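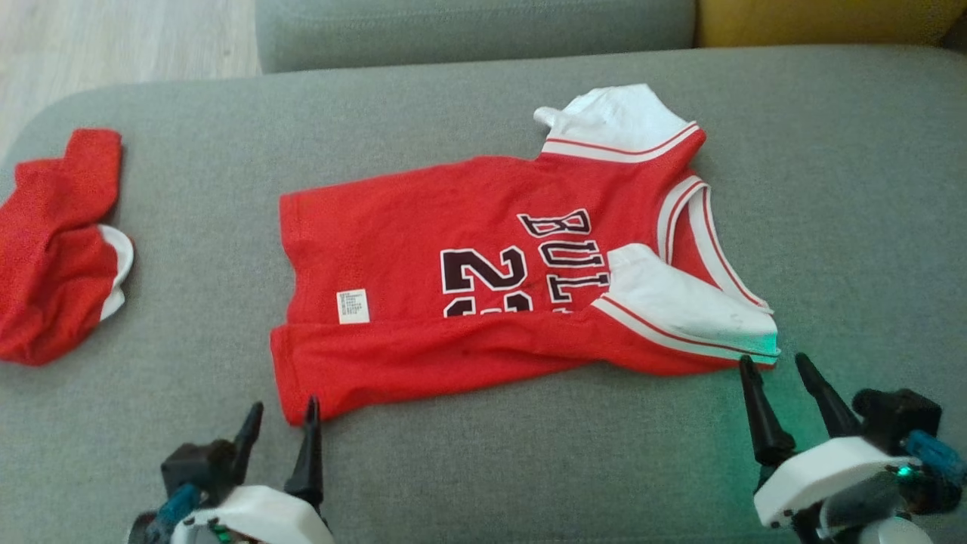

Second Life: How Clothes Change Hands in Grovby
Final project report, Community Studies

When our group first sat down to choose a topic, we had a long list of worthy ideas and very little enthusiasm for any of them. Then one of us mentioned that almost everything she had on that day had belonged to somebody else first, and we spent the rest of the hour talking about cousins' coats and old team shirts. By the time the bell rang we had our subject.

We wanted to find out where clothes go in Grovby once their first owner is done with them. We handed out a short paper survey in March, at school and at the Lurside swap shop, and we were delighted to get 272 forms back. We also spent 2 afternoons at the swap shop helping to sort, and one very pleasant morning at the Skerow church hall sale, where we were given far more coffee cake than we deserved.

What people told us

The most common answer was that clothes stay in the family, or go to a neighbor with a child one size down. Drop-off bins came second, and the swap shop third. Hardly anyone sold things online, which surprised us, as we had expected our own age group to do it all the time. Several people wrote that the postage and the messages back and forth were too much trouble for a five-dollar sweater.

Sports clothing got a section of its own, and we're glad it did. People hold on to a jersey long after it stops fitting - it reminds them of a season, or a brother, or a trip. One person wrote half a page on the back of the form about a shirt she has moved through four apartments and never once worn outside.

At the swap shop

The Lurside shop let us copy from its logbook. Over the winter it took in 599 items and 429 of them found new homes. Children's jackets went fastest. Dress shirts hardly moved at all, and the sorting table had a whole crate of them waiting under it.

What we would do differently

Our survey leaned heavily toward families with kids at our school, so older residents are not well represented. We also forgot to ask about shoes! If another class picks this up, they might start at the Wei laundromat, where the notice board is full of giveaway cards and people have time to talk while the dryers run. Our blank survey form is in the folder at the back of the classroom, along with the tally sheets.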